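The Rindach Season Is Over, Let Me Complain About It

I have followed Rindach since the days when you could park on the grass behind the south end zone, so I say this with love: that was not football. That was 11 men looking for a bus.

We started 5 and 0. I would like that entered into the record, because by November it felt like something I had dreamed. The quarterback was sharp, the line held, and I had started using the word "playoffs" in front of my family. Then we went up to Gustirance on a Saturday, lost by 2, and never really came home.

The easy thing is to blame the coach, so let me do that first. His offense has one idea. It's a run to the left. When the run to the left stops working, he has a second idea, a slower run to the left. Akanda's linebackers were standing on that spot before the snap, chatting. I have seen people wait for an elevator with more tension.

I also blame the play clock, the new turf, and the man behind me who yells "hands!" at every incomplete pass, including the ones that land in the band. 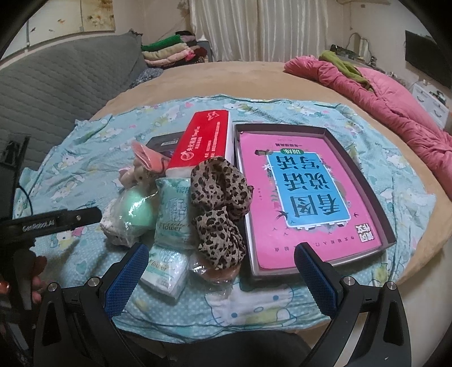

What went wrong on defense

The defense gets off lightly in most of the talk I hear, and I don't know why. Against Verau we gave up 258 yards on the ground, a lot of it to a backup who looked surprised to be in the game. He'd break through the line and slow down a little, like a guest who has walked into the wrong house, and then remember he was allowed to keep going.

Part of it is depth. We lost both starting tackles before the weather turned, and the kids behind them played hard and got moved around like lawn chairs. I can forgive that. What I can't forgive is third and long. We sent the same blitz from the same side all year — the whole league had it on film, and I suspect the concession stand did too.

There were good things. The punter was wonderful, and he got plenty of practice. The freshman safety tackles like he's being paid by the pound. And 3,000 of us still showed up for the last home game in a freezing rain, which says something about loyalty or about how little there is to do in Rindach.

As for next year, I'd keep the defensive staff, hire somebody who has seen a forward pass and enjoyed it, and open up the quarterback job in March. Let the two of them fight it out in spring ball. The incumbent has a better arm than he's been allowed to show, but he holds the ball so long I start to worry about his other commitments.
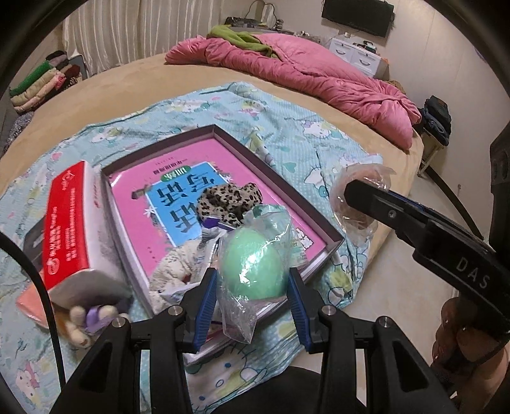
Will you be renewing your season tickets after all that?

I already have. Same row, same cracked seat, one section over from the man who yells "hands!" I did ask if they could move me farther away, and they offered me the band.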